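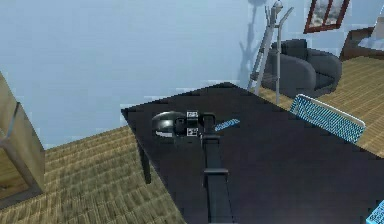 Home | Tickets | Knowledge base | Downloads | Log in

Filed under: Simulation cell > Arm and gripper > Calibration

Friday, posted by the Lotville cell desk

Ticket 715: wrist pose jumps when the arm reaches over the black table

Status: solved, under observation

Problem as reported

In the simulated living room cell, the gripper stops beside the small light-blue object and does not close on it. The log says "target out of reach", but the distance is short. The same task file worked before we moved to the new Voyle scene package. Restarting the simulator does not help.

What we checked

9:10 -- Loaded the task again with the default start position. Same stop, same message.

9:25 -- Moved the object closer to the base of the arm. The arm stopped again, with the same small gap. So I do not think the reach is the problem.

9:50 -- Looked at the tag detections. The wrist has two square markers, one above the other. Clindum (our pose tracker) finds both of them, but the two answers do not agree. The upper marker gives a wrist pose that is turned by 90 degrees compared with the lower one. The tracker takes the average, and this average is of course wrong.

10:30 -- Compared the marker file with the one from the old package. In the new file the upper marker has a different rotation value. I suppose it was exported with another axis convention. The lower marker is unchanged.

11:05 -- Turned off the upper marker in the tracker settings and ran the task 3 times. The gripper closed on the object every time. With the upper marker on again, the fault came back at once.

Fix

1. Stop the simulation. Do not only pause it, the tracker keeps the old values in memory.
2. Open the marker file of the arm and correct the rotation of the upper marker.
3. Delete the Clindum cache folder.
4. Start the scene, and let the arm stay at home position until both markers report the same pose.
5. Run the pick task at low speed first.

After the fix the difference between the two markers is some 2 millimeters, and this is inside our limit.

Still open

The collision shape of the table in the Jesura viewer is a little higher than the table surface. It did not cause this fault, but it makes the last part of the approach slow. I opened a separate ticket for it.

Please do not copy the marker file from the Voyle package over the corrected one at the next update. If you must reinstall the package, save our file first and put it back after -- then repeat steps 3 and 4.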